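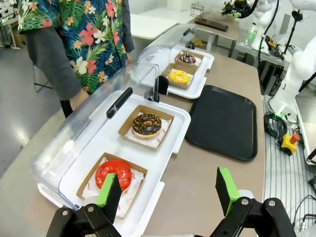

4. Filling and using the display cases

This section explains how to load the Drora display cases at the counter, how to take donuts out for a customer, and how to close the cases at the end of the shift. Please read section 3 (Cleaning before first use) first. The cases must be clean and fully dry before food goes inside.

4.1 What you need

Two display cases, each with white tray and clear cover
The black stand
Paper boxes, open type, with printed white liner paper
One black serving tray
Tongs, clean, one pair for each case
Food gloves
Allergen cards

The liner paper is delivered folded, in packs of 24. Keep the pack closed in the drawer until you need it, otherwise the edges roll up and the paper does not stay down in the box.

4.2 Placing the cases on the table

1. Wipe the tabletop and let it dry.

2. Put the first white tray on the table, with the opening side toward the person who will serve. Leave 15 cm free between the tray and the table edge.

3. Put the second tray further along the same table, in the same direction. The black stand has its place between the two cases.

4. Set the clear cover on each tray. The handle must be on top. Lower the cover slowly and check on all sides that it sits on the tray and not on a corner of liner paper.

5. Open and close each cover one time. If it touches the stand or the other cover, move the tray, do not push on the cover.

6. Lay the black serving tray flat beside the first case. It stays empty until a customer orders.

Note: In the Lammers shop the table is shorter and the serving tray does not fit beside the case. There, keep it on the workbench behind you.

CAUTION: Never lift a case by the cover handle. The handle carries only the cover. When you must move a full case, take off the cover first and lift the tray with both hands.

4.3 Preparing the paper boxes

1. Wash your hands and put on gloves.

2. Open the box and press the bottom flat with your fingers.

3. Lay in one sheet of liner paper with the printed side up. The paper should come up a little over the sides of the box. Do not cut it shorter.

4. Put one donut in each box, in the middle, with the glaze on top. The donut should not be pressed against the side.

5. Place the boxes in the white tray, 2 boxes in each case, one in front and one behind.

Note: More boxes do go in if you push. Please do not do this. The glaze sticks to the next box and the donut can then not be sold. The remaining stock waits on the wire rack.

4.4 Which donut goes where

Keep to the same arrangement each day, then your colleague on the next shift does not have to search.

First case, front: red glazed
First case, back: chocolate glazed with chopped nuts
Second case, front: yellow frosting with colorful sprinkles
Second case, back: chocolate with multicolored sprinkles

The donuts with nuts stay always in the first case. Use for them their own tongs and put the nut card in front of the case before the shop opens. When a customer asks about allergies, show the full list from the folder. Do not answer from memory, also when you are sure.

CAUTION: If a piece of nut falls in a box with another donut, remove this donut from sale. Taking away the piece with the tongs is not enough.

4.5 Glazed donuts

Glaze needs more care than frosting. A glazed donut must have cooled completely before it goes under the cover. If it is still warm, the inside of the cover becomes foggy and the glaze begins to run into the paper.

To check, hold the back of your gloved hand close over the donut without touching. If you feel warmth, leave it on the rack and come back later.

If the cover is already foggy:

1. Tilt the cover up and hold it there.
2. Dry the inside with a clean lint-free cloth.
3. Take out the warm donut and bring it back to the rack.
4. Close the cover.

Do not use glass cleaner on the cover while food is in the case. Strong cleaners make the clear material dull after some months and it can not be polished again.

4.6 Taking out a donut

1. Ask the customer which one, and repeat it.

2. Tilt up the front edge of the cover with one hand. Open it only so far as you need for the box to pass.

3. With the other hand take the whole box by its sides and pull it toward you. The liner paper comes out together with the box.

4. Set the box on the black serving tray.

5. Lower the cover. Do not let it drop.

6. For eating here, give the donut on the tray in its box. For taking away, close the box or put it in a bag.

Long sleeves: fold them back before you reach in the case. Sleeves touch the glaze more often than one thinks.

Tongs are for putting donuts in the boxes only. On a soft glaze they leave two marks, and customers do notice this.

4.7 Refilling

Refill when one box has been sold and no one is waiting. Bring the older box forward and place the fresh one behind, if both are the same kind. If they are different kinds, follow the arrangement in 4.4.

Change the liner paper when you see a grease spot or color from the glaze. Used paper is never turned over.

4.8 Closing the cases

1. Take out all the boxes. Write the number of unsold donuts in the Zovero sheet, each kind in its own line.

2. Shake crumbs from the white trays in the bin.

3. Wash trays and covers by hand with warm water and mild soap. Not in the dishwasher.

4. Dry the covers with a soft cloth and the trays with a paper towel.

5. Put the cases together again with the covers a little open, so that the air can go through during the night.

A cover with a crack, also a small one, is not to be used. Put it aside with a note and tell Frauke Eichhorn. Replacement covers and handles are ordered by Theda Kröger at Skeltbridge.

Last change to this section: 12 Aug 2019, V. Reisinger (4.4 and 4.6)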